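Flultholm
Stationery for people who read

Home / Journals / The Elby

The Elby Reading Journal
£17
In stock. Page updated Jun 8, 2020

Colours: slate, mustard, a green we argued over
Ribbons: 2
Ruling: 17 lines to an entry

You finished a book last month. You told three people it was brilliant and lent it to one of them. Now somebody has asked you what it was called, and all you have is that the cover was blue and there was a sister.

The Elby is for this. It's a hardback notebook in which you write down what you have read and what you thought of it, before the blue covers and the sisters all run together. There are plenty of websites that will do the same job, and several will also tell you that you are four books behind on a target you set in a fit of optimism on New Year's Eve. The Elby has no opinion about your pace. It can be left in a drawer for half a year and will greet you exactly as before.

What's on the page

Each book gets one page. At the top there is room for title, author, and the dates you started and stopped. We say "stopped" deliberately. Our first version said "finished", and a good many people wrote in to complain that it made them feel watched.

Under that is a line marked "Where it came from", so that you can record whether you bought it, borrowed it, were given it by an aunt or found it on a wall. It looks like a waste of a line until you have used it for a year, at which point you find out which of your friends has good taste and which should be thanked warmly and ignored.

Then come the ruled lines. Seventeen was arrived at by filling in a lot of pages ourselves. Fewer, and anyone who had really hated a book ran out of space just as they were getting into their stride. More, and those of us with nothing to say began describing the plot.

At the foot are two small boxes. One says "Would read the next one", which readers of long series tell us is the only question that matters. The other says "Would lend". A book can easily earn the first and fail the second. Most of our staff shelves are made up of books like that.

What isn't on the page

Stars. We took them out and we are not putting them back. Everybody gives everything four, apart from the classics, which get five from people who are afraid of being found out. If you want stars you are welcome to draw them. The paper will take it.

There is also no space for favourite quotations, although the back of the journal has blank leaves and what you do there is your own business. We found that a box headed "Favourite quotation" got filled in for the first book, beautifully, with a proper pen, and then never again.

The back section

Behind the main entries you'll find:

A list for books you mean to read, with a narrow column for who told you to.

A list for books out on loan. It has a column headed "Asked for it back", with room for more than one date, as you'll need it.

A page called "Gave up", where a title and a page number will do. Nothing further is required of you. Several customers say it's the most satisfying page in the book and have asked if they can buy it separately. They can't, at the moment.

A spread for series, so you can see at a glance which volume you are up to and how long you have been waiting for the last one. We can't help with the waiting.

Paper and binding

Cream paper, heavy enough for a fountain pen if you don't lean on it. Felt tips will show through, and a certain sort of gel pen will smear if you are left-handed and in a hurry. The binding is sewn and the book opens flat, though like most of us it is stiffer at first and improves with a bit of use. It's the size of an ordinary paperback so that it can stand on the shelf with the things it is being rude about.

The ribbons are there for your latest entry and for the back section. Cats like them. We replace ribbons free of charge but we can't replace them quickly, as it's fiddly.

Common queries

Can I start it in the middle of the year?
Yes. The pages aren't dated. You can start in the middle of a book if you want.

Do audiobooks count?
It's your journal. Yes.

Do books I've already read count?
Some people sit down with a new Elby and try to fill in everything since school. We'd suggest leaving a page or two for the ones you remember properly and letting the others go. Rereads get their own page, and it can be a shock to compare the two entries.

Is it suitable for a teenager?
Very. They're stricter than adults and use up more of the lines. Please don't read it afterwards.

Is it suitable for a book group?
One each, or one shared between you with the lines divided up by whoever shouts loudest. We have heard of both.

Will you do one with a lock?
No. If your views on other people's favourite novels are that bad, keep it on a high shelf.

Goes with

Lumenta clip light. Clips to the back cover of a hardback, or to the Elby, and lets you carry on after the other person has asked you twice to turn the lamp off. Warm setting and bright setting. The bright setting will not save your marriage.

Potside. The same idea for cookery books: which recipe, out of which book, what you changed, and whether anyone asked for it again. It has a wipeable cover and a page for recipes you have been meaning to try since the book was a present. People do write "too much cumin" in it with surprising force.

Ordering and delivery

We print the Elby in runs of 2,000 and when a run has gone there's a gap while we get the next one bound. The green goes first, which has settled the argument, though some of us are still sulking. If your colour is out of stock, leave your email address on the form and we'll write to you once when it's back. We don't have the energy for a newsletter.

Orders go out by second-class post in a cardboard sleeve that fits most letterboxes. If you want it as a present in December, please don't leave it until the week before. We pack these ourselves on the office table, and by then we're slow and short-tempered and our gift notes get very brief.

Returns are fine if the journal is blank. If you've written in it, it's yours, and we're sorry about the book you were reading.

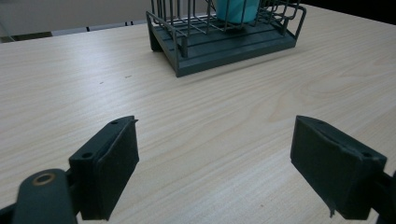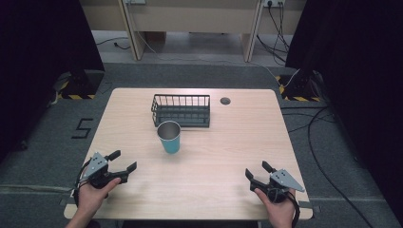 One customer wrote to tell us that the "Would lend" box had caused trouble at home. She had left her Elby open on the arm of the sofa, with the box firmly unticked beside a novel her husband had asked to borrow that same morning, and he wanted to know whether it was the book or him. She said it was him, on account of what he does to spines. She also asked if we could make the loan list longer in the next printing and put it nearer the front, and said that the slate cover shows fingermarks, and she'd like that looked into.

The loan list will be a page longer next time. We're looking into the fingermarks.

Add to basket
Back to journals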